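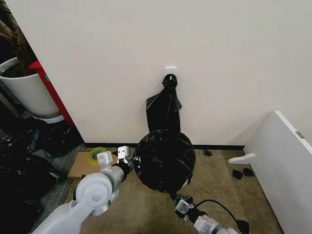 Pay as you throw, or so they say

26/06/2018

Our town wants to start charging for trash by the bag. You buy the official bags at the grocery store for 2 dollars each, you fill them up, and anything left at the curb in a regular bag stays there. The letter came with a leaflet full of smiling leaves and a claim that households could cut their garbage by "up to 100 pounds" a year. Could. I could also take up rowing.

I don't hate the idea. If my neighbor puts out six bags and I put out one, it is a bit odd that we pay the same. What I don't trust is the arithmetic. The current fee is buried in the property tax, and the letter says nothing about that part going down. I called to ask. The woman I spoke to was very nice and told me the rates were "under review," and when I asked when the review would end she gave me the number I had just called.

Then there is the company. Prokport would get the hauling contract and also supply the bags, so they make money when we throw things out and they get to write the leaflet telling us to throw out less. Maybe that works fine. I would like to see it written down how.

Stavros Ververidis, who lived under a system like this before he moved here, says it did change his habits. He started flattening everything. He also started bringing his kitchen trash to work, and he was not the only one, and by March the dumpster behind his office had a padlock on it. I asked him if the total amount of garbage went down. He said his did. That's how these numbers get made, I think. You weigh what shows up at the curb and call the rest savings.

My wife points out that I complained about the recycling bins too, and that I now rinse yogurt cups like everyone else. Fair. But I also remember being told the glass would be sorted separately, and I have stood at the window and watched it go into the same truck as the cardboard.

Marwan Rawashdeh wrote a long comment under my last post saying people like me would find fault with free ice cream. Marwan, I would ask who was paying for the ice cream. He did make one good point - bigger families get hit hardest, and a house with two kids in diapers can't "choose" its way down to one small bag. The letter has a line about hardship discounts with no amount and no form.

There is a public meeting at the library before the vote. I plan to ask about the tax, the contract and the discount, in that order, and I'll post whatever answers I get.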